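How to label the circuits in your home distribution board

Updated 2025-11-30

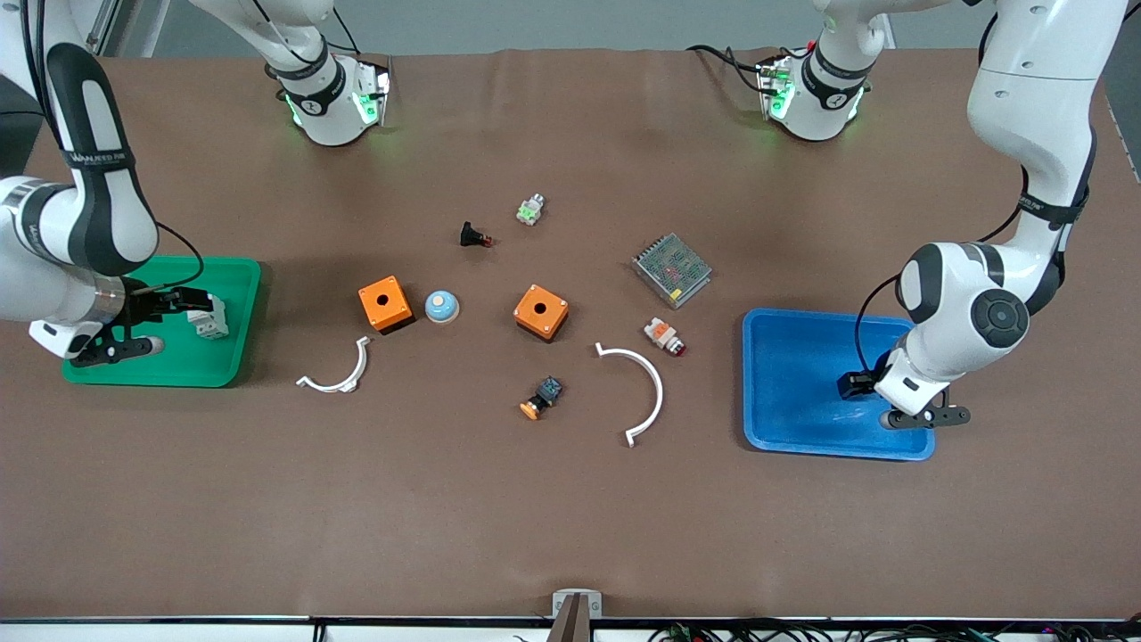 A small white electrical module in a green tray.

When we moved into our house in Oslow, the distribution board had 7 circuits and only 2 of them had a name. One label said "kitchen", and it was wrong. With this guide you can make a correct list in one afternoon. You do not open the board and you do not touch any wire. If the cover is broken, or if something smells burned, stop and call an electrician.

What you need

A lamp that you know is working, paper, a pencil, and labels. I use the Fornora white labels, the pack of 1,000, which will be enough for my whole life. Any paper label with good glue is fine. A second person makes the work much faster.

Step 1. Draw the board

Draw every switch in the same order as you see it, row by row, and give each one a number. Write also the value printed on it, for example B16 or C10. Leave a wide space for the notes.

Step 2. Prepare the house

Save your work and shut down computers. Tell the family. If somebody at home depends on a medical device, do not continue before you have asked an electrician how to do it. Turn on the ceiling light in every room.

Step 3. Switch off one circuit at a time

Turn off number 1 and walk through all rooms. Write down which lights are off, then test each outlet with the lamp. Test both halves of a double outlet, because in older houses they can be on different circuits. Turn number 1 on again and go to number 2.

Do not forget the outdoor outlet, the attic, the doorbell and the garage. I forgot the pump in the garden and found it only in August.

Step 4. Write the labels

Use the room first and then the thing: "Bath, floor heating". Short words are better. Put the full list inside the door of the board, with the date.

If a switch seems to control nothing, write "unknown" and leave it in the position where you found it. An electrician can check it at the next visit.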